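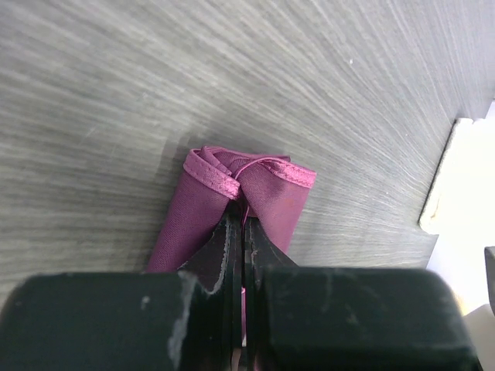
Pourquoi l'export Retanov s'arrête-t-il à 520 lignes ?
Le connecteur Skulico coupe la connexion au bout de 300 secondes.

**Suivi, Ronja Kvam**

Le support conseille de vider le cache. Je l'ai fait, sans y croire : même coupure, même ligne. Leur « correctif » d'août n'a rien changé non plus.

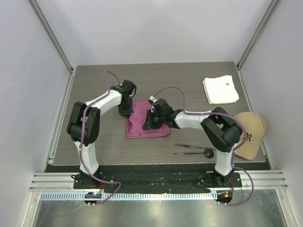
Par lots de 100 lignes, tout passe. Erhan Gündoğdu y voit une solution, moi un pansement. Ticket laissé ouvert tant que Skulico n'a pas fourni les journaux du serveur.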